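Clarlow Music Workshops
Unit 2: Releasing your own record
Handout, June 2021

Last time we looked at rehearsing and arranging. This unit deals with what happens once you have finished mixes and want people to be able to buy them.

Mastering

Send the mastering engineer your mixes as WAV files, without a limiter on the main output. Leave a little silence at the start of each track. If the record is also coming out on vinyl, say so at the start, as the cut will need its own master. Keep each side under 22 minutes if you can. A 44-minute album fits on one LP, but loud, bassy songs should not go at the end of a side.

Short runs

Durnamari, the four-piece we use as our case study, pressed 400 copies of their first album and sold them at gigs and by post. Their second went through a small label, Brinau, which asked for 3000. It took more than 2 years to sell them, and the band had to find somewhere to store the boxes. 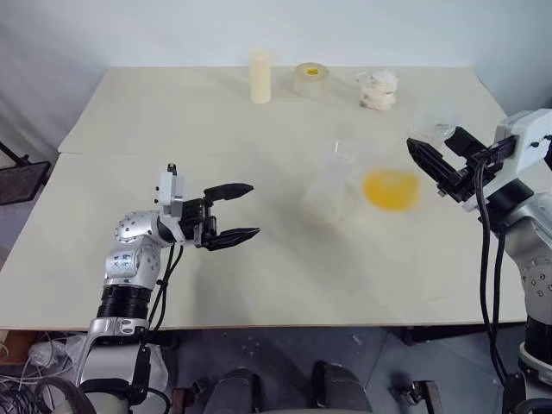

Work out your price per copy before you choose a quantity. Include the sleeve, the labels, the test pressing and delivery – bands often forget the last two.

Splits and credits

Agree who wrote what before the release date and put it in writing. Durnamari share everything equally except "Bañuelos", where the lyrics came from outside the band and the writer gets half.

For next time

Bring a running order for your own record, with timings, divided into side A and side B. Bring one pressing quote as well. Anyone who missed the April session should read the Unit 1 handout first.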